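The last inch of tape
Posted May 28, 2023

Everyone has lost the end of the tape. You know it's there. You turn the roll, run a nail over it, turn it again, and by then the flaps have sprung open and the kettle's gone off and you've forgotten what was in the box anyway.

I have packed a lot of boxes this spring. My mum's flat first, then mine, then a run of parcels for the small lamp shop I help out at, Vilwood, which sends out far more than it used to. Last October the shop did 32 parcels in the month. These days it can be almost that in a good week. So I have opinions now. Sorry.

First one. Buy fewer sizes. Parkero, who sell us our cartons, have a list that goes on for pages, and we used to keep seven sizes on the shelf. Now three. Small cube, big cube, long flat one for the shades. The cubes do most of the work. Easy to stack, easy to carry, and you stop standing there with a lamp base in one hand wondering.

Second. Tape the seam, then keep going. A strip that stops dead at the edge of the lid will lift. Run it over and a good way down the face, and press it. Wrinkles look bad but a wrinkled strip stuck down hard is better than a lovely smooth one that's only half on.

Third – find the end of the roll before you shut the flaps. Fold it under on itself when you finish. Takes a second. I forget evry time.

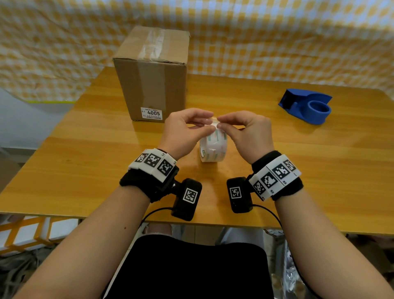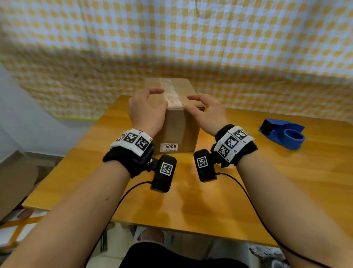

Same box, label 4005, with tape down the front.

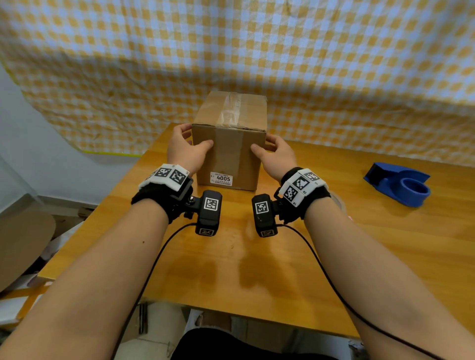 Lo Presti wrote in after my last piece to say that I was wrong about dispensers, that a decent one with a sharp blade pays for itself in a month, and that people who hate them have only ever owned blunt ones. Fair. Ours was blunt. I have since tried a sharper one and it does cut well, though threading the roll is still a job, and I still go back to bare hands for the odd parcel.

Where we do agree is on the label. Low on the front, flat, well clear of any edge. Not over the seam if you can help it, becuase if the box has to be opened again you slice straight through the address.

And use old boxes. Really. A carton with soft corners has usually got another trip in it as long as the walls are firm. Squeeze it from both sides. If it gives, use it for the recycling run and get another. Peel off the old label too, all of it, or your parcel may go on a tour. One of ours, order 1483, a brass reading lamp meant for Mumico, went back to its previous address and sat there over a bank holiday.

Next time, string. I've got a whole drawer of it.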